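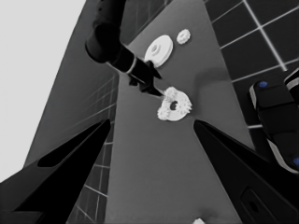

Un budget pour la démonstration, rien pour le reste

En février, il a fallu voter l'enveloppe d'équipement de l'atelier, et j'ai voté contre. Je suis resté seul, ce qui ne m'a pas fait changer d'avis. Le projet, baptisé Lornar, prévoit une cellule à plusieurs bras pour l'assemblage de petits engrenages. Le dossier est bien présenté, les simulations tournent, les pignons blancs sont posés à plat sur leur table grise et une pince noire descend vers l'un d'eux. C'est propre. Or on nous demande d'acheter une machine sur la foi d'une image de synthèse.

Je n'ai rien contre la simulation. Elle permet de vérifier qu'un bras atteint sa cible sans heurter son voisin, et elle coûte moins cher qu'une pince tordue. Mais elle ne dit pas grand-chose du prix de revient d'une pièce bonne. Le jeu des dentures, la graisse, le lot livré avec des bavures, le bac rempli de travers : tout cela se paie, et je n'en ai trouvé trace dans aucune colonne du chiffrage.

Le chiffrage, justement. Wodum propose la cellule à 137 000 euros, mise en service comprise. Jovstead demande davantage, mais détaille la maintenance sur 3 ans. On a retenu Wodum, évidemment, et l'on a comparé les deux montants comme s'ils recouvraient la même chose. Les doigts de rechange ? En option. La formation de l'équipe de nuit ? « À définir ». La reprise du programme quand le bureau d'études modifiera un moyeu -- et il le modifiera, il le fait tout le temps -- sera facturée à la journée.

Vient ensuite la question des volumes. Le retour sur investissement est calculé pour 500 ensembles par jour. L'atelier en sort bien moins, sauf pendant les deux mois où Intarasuk passe ses grosses commandes. Le reste de l'année, nous aurons une cellule amortie sur le papier et arrêtée dans les faits. On me répond que la capacité créera la demande. J'ai entendu la même phrase pour la machine à laver les pièces, qui sert aujourd'hui d'étagère.

Quant au délai, le planning annonce 22 semaines entre la commande et la production. Il n'en réserve aucune au passage du modèle numérique à la vraie table, comme si les réglages trouvés à l'écran allaient se recopier tels quels.

Ce que je demande tient en peu de lignes. Louer un seul bras avant d'en acheter plusieurs. Lui donner nos pièces, y compris les mauvaises. Faire payer l'essai par le fournisseur s'il refuse de s'engager sur une cadence écrite. Et inscrire au budget une réserve pour l'intégration, assez grosse pour être désagréable à lire.

Si après cela les comptes tiennent encore, je voterai pour. En attendant, la commande doit partir avant l'été, et la ligne « pièces de rechange » est toujours à zéro.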